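Teaching a robot when to let go

The Nundside centre has spent much of its working life on a question that sounds simple. When a machine takes hold of an object, how should it decide that its hold is good enough? The answer matters a great deal in vehicle work, where parts are large, smooth and easily marked.

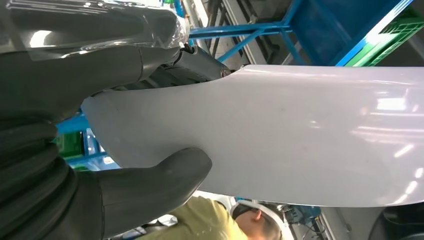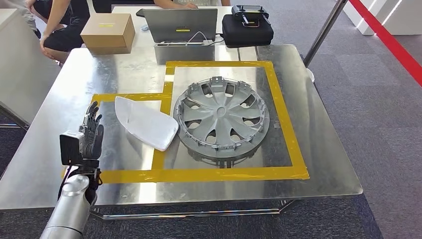

Handling work on vehicle parts: a white body panel between rubber gripper fingers (first picture) and a wheel cover on the taped table (second picture).

The project, known as Stanar, began in October with a modest aim. Its members wished to find out whether one method of judging a grasp could serve two very different kinds of hand. A soft two-fingered gripper bends to the shape of whatever it closes on. A jointed hand places each finger separately. In the past each has needed its own software, its own set of trials and, in most laboratories, its own staff.

Stanar treats both in the same way. A person guides the arm through the task, and the system records what the cameras see together with the effort in the joints. A model called Erska then learns to predict, from a short stretch of that record, whether the part will stay put if it is lifted. If the prediction is poor, the arm opens, moves back a little and tries again.

The training set held 2000 guided grasps. These were divided between flat parts, such as covers and trims, and curved parts with few edges to hold. Unsuccessful attempts were kept and given the same weight as good ones. Earlier work at the centre had discarded them, and the resulting models were far too confident.

The results, released in January 2018, are encouraging but uneven. Dropped parts fell by some 30 per cent against the older method. Most of that gain came from curved parts, where the second attempt was often the one that held. On flat parts the improvement was slight. A thin cover lying on a hard surface offers little room for a fingertip, and Erska tended to give up on grasps that a human operator would have completed.

Speed remains a difficulty. Each judgement adds a pause before the lift, and a production line would not accept the delay in its present form. The team at Nundside has begun to shorten the record that the model must read, although doing so makes its predictions less steady.

Man, the industrial partner in the project, has agreed to support a further 9 months of work. The next stage will deal with parts that are handed over by a person, where the position of the object is never quite the same twice. Trials with painted parts will continue alongside it, and the centre intends to publish the full record of failed grasps when they are complete.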